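Grindance is a cookery book by Isla Grimshaw, published in January by the small press Fakside. It runs to 285 pages and covers sausages, pâtés, meatballs and other dishes made with a hand-cranked mincer. Grimshaw claims that home mincing "changes the taste of everything", a claim the book repeats often and tests only once, in a tasting of two burgers judged by her own friends.

The longest chapter deals with stuffed and tied joints, and borrows its knots from surgery.
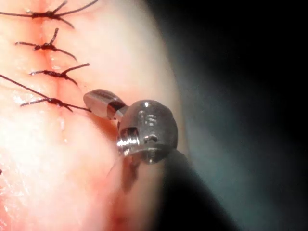 Four knotted stitches in dark thread, closing a reddish incision.

Grimshaw says that separate stitches hold a stuffed breast of lamb better than one long running thread. Reviewer Roland Goodall was not persuaded, and wrote that a skewer does the same job in less time.

The cover promises 200 recipes. Goodall disputed this too, arguing that many are the same sausage with a different herb - the sage, thyme and marjoram versions share a method word for word. 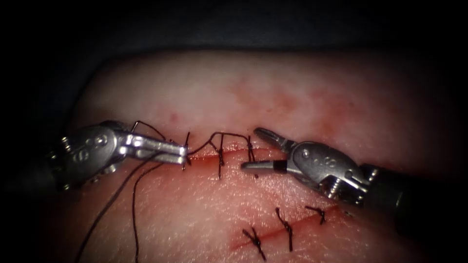
Sales figures have never been released, although Fakside calls the book a bestseller. A second edition, edited by Anong Chuensuk, corrected the oven temperatures in the pâté chapter but kept the burger tasting as it was. A planned follow-up on pickles, Bright, has been announced twice and has yet to appear.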